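Print this page
E-mail this page

Curnov bench notebook – January, teleop demos, CPU and memory

Started 9:40. Session is for the Trillby task set: processor and memory module on a Dell tower, case on its side, cover off. Maribel on the leader arms, me on the log, Rahel in and out. Target for the month is still 1000 accepted demos and we are well short.

Before recording I checked the home pose and had Maribel do two dry approaches over the socket with the gripper closed. She likes to come in straight down. Cristian comes in at a slant and then corrects, and his episodes run longer for it. For this set everyone goes straight down, so the policy sees one approach.
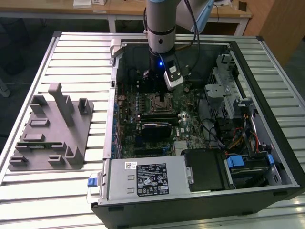 Arm down in the open case, gripper above the CPU socket.

Episode limit is set to 3900 steps. That is plenty for the processor alone. If the operator also has to work the retention lever it gets tight, so lever and chip are now separate tasks. Yaneth has the new task names; please use hers and don't make up your own in the metadata.

Wrist view is worth watching during the demo and not only at review. Maribel keeps it on the left monitor and looks at it for the last bit of every move. With the overhead view alone she tends to stop high.
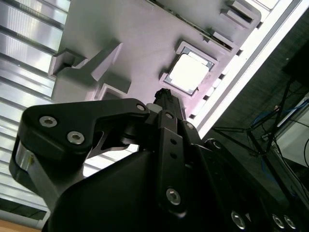

Fingertip clearance around the fixture is my main worry. An operator feels nothing through the leader arm when a finger touches printed plastic, and the arm will keep pushing until the current limit trips. Rule from now on: if you think you touched the fixture, stop, mark the episode bad, go home. Do not try to save it. Rahel wants the force threshold dropped for this set – fine by me, but it goes in the config and not as a live change.

Batch 2 after lunch, 12 episodes. Chip seat and memory holder are both on the gray tray left of the case. Order for the operator: grasp at the seat, lift clear of the posts, pause, then travel. The pause matters for segmentation and Nelly's script looks for it. Cristian skipped it all through his last batch and she had to cut those by hand.

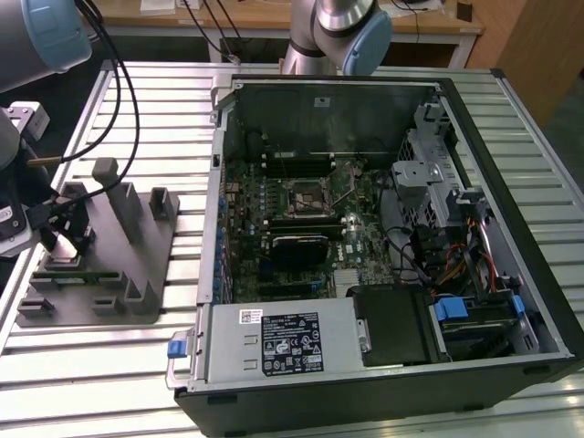
Grasp height on the chip is still down to the operator. Maribel closes slowly and waits a beat before lifting, and I would like the others to copy that. I'll put one of her episodes in the Ñahui folder as the reference.

Open items:
- lower force threshold in config (Rahel)
- ask Brurkiment about a spare set of fingertips
- re-run camera calibration before the next memory batch
- Yaneth to merge task names

Stopped 4:15, arms homed, leader arms off.

Print | E-mail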